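Otano Family Library Opens Its Doors to Young Readers on Saturday Mornings

FOR RELEASE 28th July

The Otano Family Library is delighted to share that its children's floor will be open on Saturday mornings, starting this fall, after many years of parents asking us (very kindly, and sometimes every week) whether we might consider it. The new hours run through the school year, and every family in the Mellon and Mulcahy neighborhoods is welcome, whether or not they hold a library card. 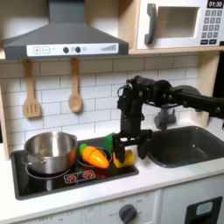
Saturday mornings will be built around reading aloud, with 26 story sessions planned for the first season. Greer Yule, who leads our children's services, has picked the books herself and has tried to match them to the things small children already love, food being very near the top of the list. The opening session is all about supper, and a play kitchen with its own range hood and a microwave set at 01:30 is just the sort of place where a child can go on with a story after the book is closed. Later sessions turn to weather, trains, grandparents and the sea.

"When I was little, the library was shut on the one morning my father had free," said Yule. "He used to walk me past it anyway and we would look in at the window. I have thought about that a great deal while we were planning this, and I am so happy that we can finally say come on in."

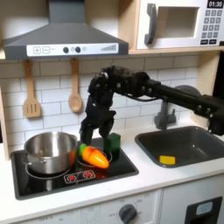 Volume 5, Number 3

The new hours are made possible by a gift from the Zandiseck Fund, which has also paid for 408 new picture books, many of them in two languages. Hamish Nisbet, director of the library, said the gift came at just the right moment and that the staff had hardly stopped smiling since the letter arrived.

"We have wonderful shelves and wonderful people, and what we were short of was hours," Nisbet said. "Now we have those too, and I hope families will wear the carpet out."

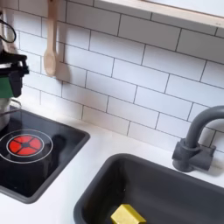
2 min read

Story sessions are free and last half an hour, with plenty of time afterward to play, browse and borrow. Children under 5 should come with a grown-up. Sign-up is not needed for most mornings, though we do ask families to call ahead for the special grandparents' session in November, as that one is sure to fill up.

For more details, please stop by the front desk or ask for Greer Yule on the children's floor.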